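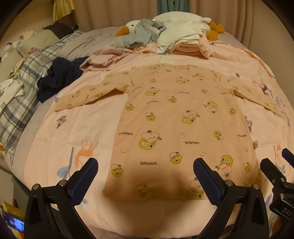 1. 보고 개요

본 보고서는 가정 내 의류 정리 작업 표준화 과제(과제명 Dollurance)의 중간 진행 상황을 지원기관 Stavach에 보고하기 위해 작성되었다. 보고 대상은 과제 2단계이며, 작업 범위는 세탁 및 건조가 끝난 상의의 펼치기, 접기, 수납 구분이다. 하의, 양말, 침구류의 정리는 3단계 범위에 속하므로 본 보고서에서 다루지 않는다.

1단계에서는 접기 전용 탁자를 기준으로 절차서를 작성하였다. 이후 참여 가정의 사전 조사에서 접기 작업의 상당수가 침대 위에서 이루어진다는 점이 확인되었고, Stavach와의 협의를 거쳐 2단계의 기준 작업면을 침대로 변경하였다. 절차서의 명칭은 기존과 동일하게 유지하되 판번호를 4판으로 올렸다.

2. 수행 체계

절차서 작성과 개정은 본 수행팀이 담당한다. 참여 가정과의 일정 조율 및 물품 배송은 Rudine이 담당하며, 작업 기록의 분류와 보관은 Lu가 담당한다. 2단계 착수 이후 업무 분담의 변경은 없다. 다만 라벨 판독 업무는 당초 Lu의 범위였으나, 의류 분류와 동시에 처리하는 편이 효율적이라고 판단하여 수행팀으로 이관하였다. 이관에 따른 예산 변동은 없다.

3. 진행 실적

2단계 참여 가정은 60가구로 확정되었다. 계획된 작업 기록 693건 가운데 400건의 분류가 완료되었으며, 나머지 기록은 접수가 끝난 상태로 분류를 대기하고 있다. 분류 완료분에 대해서는 의류 종류, 소매 길이, 무늬 유무, 작업면 조건의 네 항목을 기재하였다. 접수분 중 항목 누락이 있는 기록은 Rudine을 통해 해당 가정에 재확인을 요청하고 있다.

절차서 4판은 전 참여 가정에 배포되었다. 배포 방식은 인쇄물을 기본으로 하고, 요청이 있는 경우 전자 파일을 추가로 제공하였다.

4. 작업 절차(4판 기준)

4.1 작업면 준비
이불을 침대 전체에 펴고 손바닥으로 큰 주름을 밀어낸다. 베개와 쿠션은 작업 범위 밖으로 옮긴다. 이불이 두꺼워 표면이 꺼지는 경우에는 얇은 담요를 덧대어도 된다. 덧댄 경우 기록지의 작업면 항목에 표시한다.

4.2 펼치기
상의를 작업면 중앙에 놓고 양쪽 소매를 바깥으로 뺀다. 본 보고서 첫머리의 분홍색 긴소매 상의는 펼치기 단계의 참고 사례로, 왼쪽 소매와 오른쪽 소매가 모두 몸판 바깥으로 나와 있고 몸판은 침대 위에 평평하게 놓여 있다. 소매가 완전한 수평을 이룰 필요는 없으며, 몸판 아래로 말려 들어간 부분이 없으면 다음 단계로 진행한다.

4.3 라벨 확인
옆솔기 또는 목둘레의 라벨을 확인하고 치수와 소재를 기록한다. 참고 사례의 상의에는 오른쪽 옆솔기 부근에 작은 옅은 색 라벨이 보인다. 이와 같이 라벨이 겉에서 보이는 경우에는 옷을 뒤집지 않고 판독한다. 글자가 지워졌거나 라벨이 제거된 의류는 "판독 불가"로 기재하고, 치수를 추정하여 적지 않는다.

4.4 접기
앞판이 아래로 향하도록 뒤집은 뒤 한쪽 소매를 등판 쪽으로 접는다. 소매 끝은 반대편 옆솔기를 넘지 않도록 되접는다. 반대쪽 소매도 같은 방법으로 접는다. 이어 밑단을 잡고 목둘레 방향으로 반을 접은 다음, 수납 공간의 깊이에 따라 한 번 더 접는다. 유아용 소형 상의는 두 번째 접기를 생략할 수 있다.

4.5 수납 구분
접은 상의는 사용자별로 먼저 나누고, 그 안에서 소매 길이에 따라 나눈다. 서랍에 세워 넣는 방식과 선반에 쌓는 방식을 모두 인정하며, 가정에서 사용하는 방식을 기록지에 기재한다. 계절이 지난 상의는 별도 상자에 보관하고 상자 바깥쪽에 치수를 적는다.

5. 무늬가 있는 의류 및 침구에 관한 검토

분류 과정에서 판단 기준의 보완이 필요했던 항목은 무늬이다. 절차서 3판은 의류의 무늬를 "있음"과 "없음"으로만 구분하였고, 작업면의 무늬는 기록 대상이 아니었다. 침대를 작업면으로 채택하면서 의류와 침구의 무늬가 함께 나타나는 기록이 늘었으며, 두 대상의 색이 비슷하면 옷의 윤곽을 확인하는 데 시간이 더 소요된다.

참고 사례가 이에 해당한다. 상의는 부드러운 복숭앗빛 분홍색이고 침대를 덮은 이불은 연분홍색으로, 바탕색의 계열이 같다. 상의에는 노란색 둥근 캐릭터와 "GAGAGA"라는 글자가 반복 인쇄되어 있으며, 이불에는 동물과 식물 무늬가 흩어져 있다. 바탕색만으로는 경계를 구분하기 어려운 조합이나, 노란색 캐릭터의 분포를 따라가면 몸판의 범위를 확인할 수 있다.

글자의 방향도 검토 대상에 포함하였다. 일부 참여 가정은 인쇄된 글자를 기준으로 옷의 위아래를 판단한다고 응답하였다. 그러나 위 상의의 "GAGAGA"는 바로 선 것과 거꾸로 된 것이 섞여 있으므로 글자를 방향 기준으로 사용할 수 없다. 이에 따라 4판에서는 위아래의 판단 기준을 목둘레와 밑단으로 한정하고, 인쇄 글자와 그림은 보조 정보로도 사용하지 않도록 하였다.

그늘에 관한 사항은 별도로 정리하였다. 참고 사례에서는 상의 아래쪽 밑단 부근에 어두운 그림자가 드리워져 있다. 접기 자체에는 지장이 없으나, 얼룩 여부를 확인할 때 그림자와 오염을 혼동할 수 있다. 얼룩 점검은 펼치기 직후에 실시하되, 그늘진 부분은 옷을 옮기거나 조명을 켠 뒤 다시 확인하도록 문구를 추가하였다.

이상의 검토에 따라 무늬 항목을 다음과 같이 개정하였다.

구분 A: 의류와 작업면 모두 무늬 없음
구분 B: 의류에만 무늬 있음
구분 C: 작업면에만 무늬 있음
구분 D: 의류와 작업면 모두 무늬 있음

구분 D 중 바탕색의 계열이 같은 경우에는 "동계색"을 함께 표기한다. 참고 사례는 구분 D, 동계색으로 분류하였다. 이미 분류가 완료된 기록에 대해서도 동일한 기준으로 무늬 항목을 다시 기재하고 있으며, 나머지 세 항목은 수정하지 않는다.

6. 문제점 및 조치

첫째, 작업면 높이의 편차이다. 침대의 높이가 가정마다 달라 작업 자세를 통일하기 어렵다. 서서 작업하는 경우와 침대 옆에 무릎을 대고 작업하는 경우를 모두 허용하고, 자세를 기록지의 비고란에 적도록 하였다. 매트리스 위에 올라가 작업하는 방식은 표면이 기울어 옷이 밀리므로 권장하지 않는다.

둘째, 기록지 표기의 불일치이다. 동일한 의류를 "긴팔", "긴소매", "장袖" 등으로 달리 적은 사례가 있어 용어를 "긴소매"로 통일하였다. 기존 표기는 Lu가 일괄 변환하며, 원본 기록지는 수정하지 않고 보관한다.

셋째, 소형 의류의 접기 결과가 일정하지 않다. 어린이용 상의는 몸판 폭에 비해 소매가 차지하는 면적이 커서, 소매를 한 번만 접으면 반대편으로 돌출되는 경우가 있다. 되접는 위치를 소매 중간으로 지정하는 방안과 소매를 밑단 방향으로 꺾어 내리는 방안을 비교하고 있다. 현재까지의 결과로는 후자가 두께 면에서 유리하나, 서랍에 세웠을 때 쉽게 풀린다는 의견이 있어 결론을 보류하였다.

넷째, 배송 물품의 누락이다. 일부 가정에서 기록지 묶음이 절차서와 함께 도착하지 않았다. Rudine이 누락분을 재발송하였고, 이후 배송분부터는 포장 전 확인표를 사용하고 있다.

7. 예산 집행

2단계 예산은 인쇄비, 배송비, 참여 가정 사례비, 기록 분류 인건비로 구성된다. 인쇄비는 4판 개정에 따라 추가 집행이 발생하였으나 항목 내 예비분으로 충당하였다. 배송비의 재발송 비용은 Rudine이 부담하였다. 항목 간 전용은 없으며, 세부 집행 내역은 별도 제출하는 정산 서류에 따른다.

8. 향후 계획

대기 중인 기록의 분류와 무늬 항목의 재기재를 병행한다. 두 작업은 11월 안에 마치는 것을 목표로 한다. 소형 의류의 접기 방식은 비교가 끝나는 대로 확정하고, 변경 사항이 절차서 한 쪽을 넘지 않으면 판을 올리지 않고 정오표로 배포한다.

3단계 준비와 관련하여 하의 및 양말의 분류 항목 초안을 작성 중이다. 침구류는 접기에 두 사람이 필요한 품목이 있어 기록지의 서식을 따로 마련해야 한다. 초안은 다음 정기 보고에 첨부할 예정이다.

9. 승인 요청 사항

가. 무늬 항목을 네 구분으로 개정하고 기존 분류분에 소급 적용하는 건
나. 라벨 판독 업무를 Lu에서 수행팀으로 이관하는 건
다. 소형 의류 접기 방식의 확정 시점을 분류 완료 이후로 조정하는 건

가항과 나항은 현재 잠정 적용 중이며, 회신 내용에 따라 절차서와 업무 분담표에 반영한다.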